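Moving the Fomdale swap shelf

Well, I finally did it – the swap shelf is out of my hallway and into the old Kikmont shop on the corner! I'd been tripping over jam jars since March, so you can imagine how happy my shins are. We had almost 700 items on the list by the end (who owns that many egg cups?) and it took 13 trips in my little car to get them all over there.

Same rules as before. Bring up to three things, take what you'll use, and please, please wash the jars first. Lids are welcome even if they don't match anything. I'm still hunting for a home for the big fondue set, so shout if you've got the cupboard space.

Doors open Friday at 2, and if you can stay on to help me sort, I'll put the kettle on.
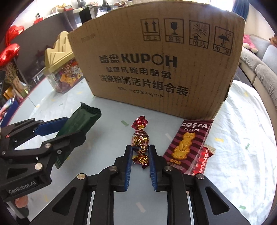
Liya Belay wrote in to ask if we could keep a corner just for baking tins, as she never finds the right size when she needs one. Yes! Bottom shelf, left side, starting this week.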